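The Grid

Part One: Paper

The table arrived before I did. By the time I was hired at Denau it had been standing in the bright room for a whole winter, and people had already developed opinions about it.

It was a long table, and the trouble with a long table is that things end up on it. Coats did. A bag of road salt did, in February, and stayed until the bag gave up. When the people upstairs finally decided the table was for work, they sent down a roll of brown kraft paper and a memo telling us to cover the surface "in a manner consistent with its purpose." The memo didn't get into what the purpose was.

I was given the roll. The roll was heavier than my dog. I rolled it out from one end, walked down to the other, and found I had covered the table plus a good part of the floor. I cut it. I had cut it short. I rolled it out again.

My coworker from the second desk watched all of this while eating a pear.

"You want to start from the middle," she said.

I have thought about this a good deal since, and I still don't know how you would start a roll of paper from the middle.

Part Two: Tape

Then came the tape. It was dark blue, from a company called Skosden, and the catalog listed it as item 2391, between a yellow one and one that glowed. We had ordered the yellow one. The box said yellow too. I called Skosden and a pleasant man asked me whether I had opened all the rolls. I said I had opened four. He said the others might be yellow. They were blue.

The plan was a grid. Two long lines down the length of the table, then short ones across, evenly spaced, so that anybody who set a thing down could say where they had set it. This was considered a great advance. Up to then the method had been to say "over there" and point with your chin.

I did the long lines first. Laying a straight line of tape on a long table is a job for two people, one to hold and one to walk, and what it mostly does is show you which of the two is the walker. I walked. My coworker held her end with one finger and read her phone with the rest of the hand.

"You're drifting," she said, without looking up.

I was drifting. I pulled it up, took a strip of brown paper with it, patched the paper, and taped over the patch. If you know where to look you can still find it. I look every day.

The crosswise lines took all afternoon. I measured each one from the line before, and each line was off by so little that I let it go, and by the far end so little had turned into the width of my thumb. I pulled those up as well. At five o'clock my coworker went home. At seven I stood at the near end, squinted down the whole length of it, and felt the way I imagine people feel about cathedrals they only carried rocks for.

Part Three: Use

We had a meeting about what to call the squares. One side wanted letters and numbers, like a map. The other side wanted only numbers, and pointed out, fairly, that the squares were rectangles. The vote was a tie and we broke for lunch.

By the end of the week a small cup had turned up on the paper. It was dark blue, close enough to the tape that I took it personally. After the cup came a little piece of white paper, lying flat. I assumed it was a note. I assumed it was a note about me.

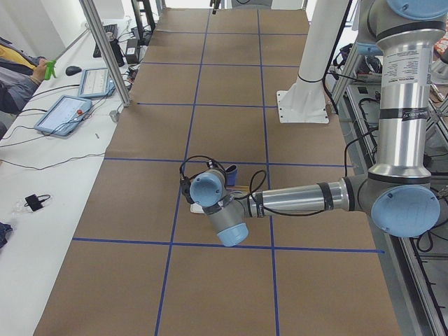 Part Four: The Inspection

The people upstairs came down on 24 May 2023. There were three of them, and one had brought his own ruler, made by Piltine, in a leather sleeve. He walked along the table, stopping at every crosswise line, and hummed.

I waited by the door with my hands behind my back. My coworker waited beside me with a pear.

"Who did the tape?" he asked.

"We did," said my coworker.

He laid the ruler across one of the rectangles near the front, took it off, and put it back in its sleeve, which had a snap. He told us it was very good work. He asked what the order had come to, and I said 389 dollars, and he said that was a lot of tape. I said it had been meant to be yellow. He wrote that down.

Then he took off his coat, looked for somewhere to put it, and laid it on the table.

"Over there all right?" he said, and pointed with his chin.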